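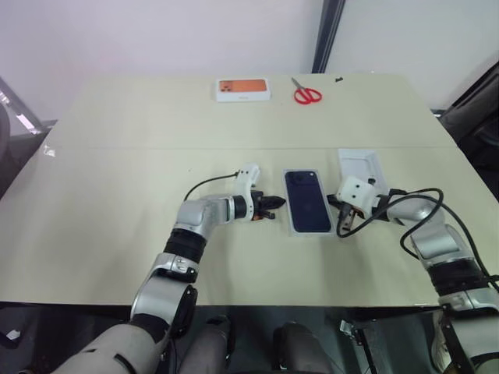

**plurnham_bench** wrote:

Week two on the phone boxing task and I'm still not sold. We have 400 teleoperated episodes: phone, trays, box, same bench every time. Duten's guide says that's plenty for a two-arm policy. I think we're teaching it one table.

The scissors haven't left the back of the table since I started. If the policy learns "phone is to the left of the red handles" I won't be shocked.

---

**kelp_and_solder** wrote:

400 is fine for a first pass. Train on it, see where it falls over, collect more of that. You're guessing at a failure you haven't measured.

---

**plurnham_bench** wrote:

I did measure it. Held out 30 starts with the phone moved toward the back, and it finished 19. On our usual starts it looks great, which tells me nothing.
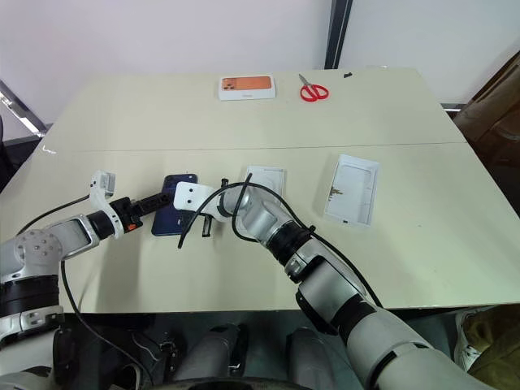
My other gripe is the handoffs. Half our operators grab with the left and let the right hover, the other half do the reverse, and both get logged as the same task with the same label. Then people act surprised when the arms dither.

---

**oddtorque** wrote:

Mixed strategies are good, you want coverage. We ran Kiều on 3154 episodes from anybody who would sit down, and it came out smoother than our clean set.

---

**plurnham_bench** wrote:

With 3154 you can afford a mess. I can't. Was your clean set the same size?

---

**oddtorque** wrote:

No, a lot smaller. Fair point.

---

**kelp_and_solder** wrote:

Still say leave the scissors. Real benches have junk on them.

---

**plurnham_bench** wrote:

Junk that moves, sure. Ours might as well be glued down. I'm going to shuffle it between episodes and split the labels by which hand grabs first. If the number on the moved starts doesn't budge I'll come back and say so.

---

**wristcam_only** wrote:

Does Dullisero let you relabel after upload? Last I tried, in April, it made me push the whole batch again.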